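Partington Reading Room - walk-round checklist, November
Done by: Huia Ormsby. Started 7:40 am, before opening
Copy to: Lindsay Ormsby, Dwayne Dvorak
Marks: OK / FIX / WATCH

1. ENTRANCE AND FLOOR

Front door opens full swing, closer not slamming - OK
Mat flat, no curled corner - FIX. Left corner lifting again. Taped it for now. Tape is not a fix, I know.
Aisles clear, 40 inches all the way thru - OK except by the picture books, somebody parked the step stool there. Moved it.
Carpet seams - OK
Wet floor sign where it should be - found it behind the radiator. Back in closet.

2. EXITS AND ALARMS

Exit signs lit - OK both
Back door opens w/o key from inside - OK, sticks a bit at the bottom. WATCH. Worse when it rains.
Extinguisher by desk, gauge in green, pin in - OK. Tag no. 3081, initialed.
Extinguisher by kitchenette - OK, but coat hung over it. Please no coats there. Hook is two feet away.
Smoke alarm test - OK, loud. Sorry to the dentist upstairs.
Emergency light in hallway - FIX. Came on, went dim almost right off. Battery? Dwayne pls order.

3. SHELVING

Tall units fixed to wall - OK, shook every one
Kids unit, low - one bracket loose at the floor end, FIX today, before story hour if possible. Tane Rutherford has the good screwdriver.
Nothing heavy on top shelves - WATCH. Atlases have crept back up. They go at the bottom, they weigh a ton.
Shelf pegs all in - bay 17 missing one, shelf tips if you lean on it. Emptied that shelf, books on the cart. Don't reshelve there yet!!
Kik stool rubber feet - OK
Cart wheels - OK, one squeaks

4. ELECTRICAL

Cords off the walkways - OK at desk. Lamp cord by the armchair runs under the rug, FIX. I said this last time too.
Power strips not daisy chained - OK
Outlet covers in kids corner - two missing. Put in spares from the drawer, now no spares. Add to order.
Space heater (Flellberg) - off and unpluged when I got here, good. Keep it three feet from paper. It was less than that.
Kettle - OK, needs descaling but thats not safety

5. TABLES AND COUNTERS

Table legs tight - OK, round one wobbles, folded card under it. WATCH
Marble top, edges and corners - no chips I could feel. Corners still hard and right at kid head height when they run. Foam corner guards on the list, Alby Tapsell was going to price them. Alby?
Anything standing that could tip - WATCH. Books stood up on their covers look nice but they slide on the marble. Paperbacks worst, nothing to hold them. Use the little wire stands or lay flat.

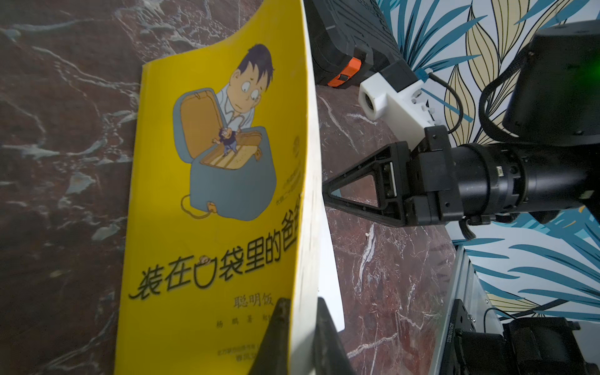 Also no drinks up there, marble gets slick and then people put their hands on it. Wipe with the damp cloth, dry after. Not the spray, Lindsay says it dulls the stone and leaves a film. The Kudus wipes are OK.

6. BOOKS AND PAPER (condition, quick look only)

Staples or wire poking out - one puzzle book, pulled
Loose pages - three in the kids section, in the mending box
Damp or mold smell - OK inside. Book drop smells a bit, emptied it, left lid open to air. WATCH
Chinese language kids books - OK, covers clean, need a proper shelf of their own. They move around the room too much and parents ask me where they went. Not a safety item but writing it down anyway.
Donations boxes - stacked four high by the back door, FIX. Two high max and NOT by the door. Lindsay can you call Eltness about the pickup.

7. FIRST AID

Box on wall, unlocked - OK
Bandaids - low, only the big ones left
Cold pack - used, not replaced. FIX
Gloves - OK
Incident book - there, pen missing. Put mine in, want it back.

TO DO, in order

Kids unit bracket - Tane, today
Donations away from back door - me, today
Lamp cord - whoever opens
Hallway light battery, outlet covers, cold pack, bandaids - Dwayne, one order
Corner guards - Alby
Shelf peg bay 17 - Tane when hes got the tools out

Finished 8:50. Signed H. Ormsby

Added later: bracket done, Tane 10:15. Needs a longer screw eventualy but its solid.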